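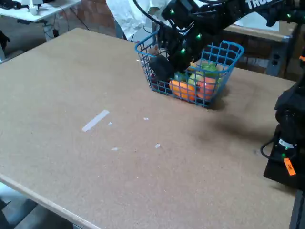

Can you get useful grasping results out of a bought-in arm kit without a robotics engineer on hand? We did, once we'd stopped trusting the default settings, and most of this section is me explaining which ones.

4.2 Working with the Derovus kit

I'll admit I wanted to dislike the Derovus. Najwa Abou Jaoude had already set up the Jomia kit for our earlier trials and I'd grown fond of it, odd noises and all. But the Derovus was on the bench and taking commands in 40 minutes, and the Jomia took us the best part of an afternoon (some of that was me losing a power lead).

For the basket task we kept things cheap and cheerful: toy fruit and veg in a blue mesh basket, with the black arm reaching in from above (Figure 3). Each kit got 20 attempts per item. We didn't tidy the basket between attempts, so the toys ended up wherever the last go had left them – much closer to how a real customer would use the thing, I think.

Figure 3. The gripper down among the toy fruit in the basket.

The supplied software, Jiremance, is where I have my grumbles. It plans lovely smooth paths over an open table and then gets terribly timid near the rim of a container. Najwa ended up changing 2 settings, the approach height and the closing speed, and after that I was much happier! Neither is mentioned in the quick-start guide. You'll find them under "Advanced", which I'd been told to leave alone.

Support comes through the reseller, Shiferaw, and they answered both of our questions within 2 working days. The second reply included a corrected settings file, which we used for all the runs reported in Section 5. The Jomia runs used the settings as shipped, so please bear that in mind when you compare the tables.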